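Two-arm cell drops wrist camera on left arm after a few minutes of bimanual lifts

Posted in Small Automation Cells -- November
Asked by Marisol Zepeda
4 min read

I look after a bench cell with two small arms facing each other across a white work surface, walls on three sides, everything mounted off an aluminium rail along the front edge. Each arm has a wedge-jaw gripper and a wrist camera. The camera cables are clipped along the white links and run down to the bench.

The job is simple. Both grippers close on a part from opposite sides, lift it from a stand in the middle of the table and put it back. It runs fine one arm at a time. When both arms work together the left camera disappears from the host after a while, the program faults on a missing stream, and both arms hold position with the part still pinched between the jaws. The right camera has never dropped. 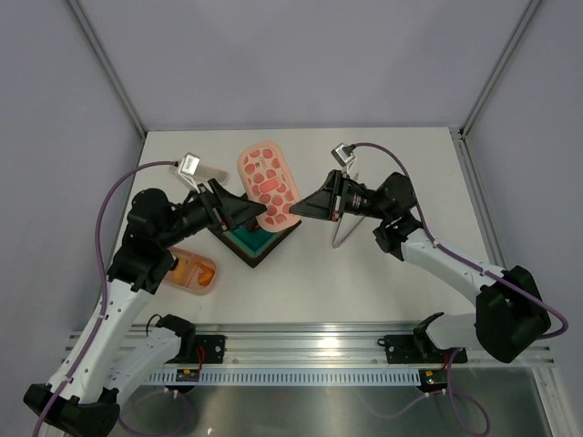 Both grippers on the part at the centre stand, wrist camera cables run back along the links.

What I have tried:

- Swapped the two cameras. The fault stays with the left arm.
- Moved the left camera to the port the right one uses. Fault stays left.
- Lowered the frame rate on both. No change.
- Restarted the host between runs. No change.

The fault comes more often when the left wrist is rolled toward the operator side at the moment of the grip. With the wrist level I once got through 50 lifts in a row. With it rolled I rarely get past 7. The cable is the one supplied by Podmont with the camera kit. The controller is a Hirov and logs nothing except the lost stream.

Second, smaller problem: after a fault I have to re-zero the left arm or its jaw meets the part a little high and tips it. Is that related, or do I have two faults?

Answer by Leopoldo Zepeda (accepted)

You have swapped the camera and the port, so what is left is the cable and the way it is held. The wrist angle points the same way. Look at the cable before you open the controller.

On these arms the usual mistake is to clip the cable with the arm folded. It looks tidy at rest. At full reach with the wrist rolled there is no slack left between the first clip and the camera, and the pull goes straight into the plug. It will not come out, but it will tilt in the socket enough to break contact.

Procedure:

1. Support the part, open the grippers, take the part off the stand. Power down both arms. Hold the left one up as you do it, these have no brakes.
2. Undo the clip nearest the wrist. Leave the others.
3. Move the arm by hand to the worst pose in your program. Roll the wrist to its limit both ways.
4. Feed cable up from the base until the loop behind the camera stays loose in every one of those poses, then refit the clip. The loop should not be able to reach the jaws.
5. Fix the plug to the camera bracket with a small tie so that any pull lands on the bracket. Snug only. A crushed jacket gives you the same fault again in a month.
6. Power up, start the stream, and flex the cable by hand at each clip with the arm still. If the picture drops while you flex a clip point, the conductor is broken there and the cable is scrap.

If it passes step 6, run it for 400 lifts before you call it fixed. Shorter runs proved nothing on ours.

On the re-zero: probably a separate fault. Check the screws holding the base bracket to the front rail. When two arms squeeze the same part they push against each other through it, and a bracket with one slack screw will creep along the slot. Mark the bracket and rail with a paint pen across the joint, run until it faults, and see whether the line has split. Also drop the closing force on one arm. One side should hold position and the other should comply. If both are stiff they fight, and the softer mount loses.

Answer by benchrat_ventura

had this, was the power supply. two arms gripping at once pulls it down. get a bigger one

Comment by Leopoldo Zepeda

Worth a meter on the supply, but a sag would be unlikely to pick the same camera every time after the ports were swapped.

Answer by Oreck Service Desk

Check the firmware is the same on both arm controllers. A mismatch can cause the joint offsets to be lost after a fault stop -- this would explain the re-zero but not the camera. Back up the calibration file first, as the update clears it.

Comment by Marisol Zepeda

Did the cable on Tuesday. At full reach the old routing was tight as a string. Step 6 dropped the picture at the second clip from the wrist, so the cable was damaged as well. New one is in, with the slack set as described, and the 400 lifts went through with the stream up. Firmware matched on both sides.

The paint line on the left bracket has split by 2 mm. Both screws took a quarter turn. Still to do is the closing force, I can't find where the Hirov keeps the compliance setting for a single arm. If anyone knows the menu, please add it here.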